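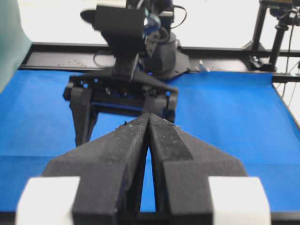

Comparing two sets of gripper fingers with a washer pick test

Posted July 11, 2023 by Torunn Tangen

A flat washer is a good part for telling fingers apart. It gives the tips almost nothing to hold, and small errors in height or closing angle show up right away. You can run the whole test in an afternoon with a parallel gripper, a wrist camera and one fixed camera.

What you need

The two finger sets you want to compare
A flat washer, plus a few spares of the same size
A cloth that covers the table and contrasts with the washer
Calipers and a marker
A log sheet with one line per attempt

Step 1. Mount the first set

Fit the fingers and tighten the screws evenly. Close the gripper slowly and look at the tips from the wrist camera. If you can see the table between them, note where the gap is. A small gap near the tip is fine for blocks and tubes, but write it down before you start on thin parts.

Wipe the finger faces. Dust shows up on dark fingers in the wrist view, and it also changes the grip a little.

Step 2. Set the approach height

Lower the arm until the tips touch the cloth, then raise it 2 mm. Save that as your pick height. Cloth gives under load, so check it again after every 20 attempts. Costel Kolev, who built the Sestberg fingers we used, sets his height with a paper strip under one tip. Either way works as long as you do the same thing for both sets.

Step 3. Place the fixed camera

The wrist camera loses sight of the washer when the fingers close over it, so you need a second view from beside or above the table. Keep the washer's start position inside both views. Check this with the arm parked and again with the arm at pick height.
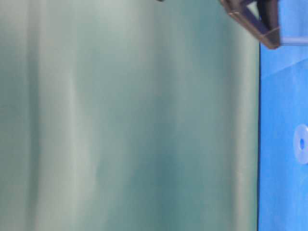 Fixed camera view with a white washer at the right edge. Only part of the ring is visible.

If your view looks like this one, turn the camera toward the table before logging anything. You want the whole washer in view, with blue cloth on every side of it.

Step 4. Run the attempts

Do 70 attempts per set. Use the same closing speed and force throughout. Log each one as a pick, a slip or a miss - a slip means the washer left the cloth and fell, a miss means it never left. Put the washer back on its mark by hand each time.

Step 5. Swap and repeat

Change to the second set and redo steps 1 and 2 from scratch. Do not reuse the saved height, even if the fingers measure the same. Our Zukura set logged 42 picks. Most of the rest were slips, and cleaning the tips partway through made little difference.

Keep the recordings along with the log sheet. When two people disagree about a slip, the fixed view usually settles it.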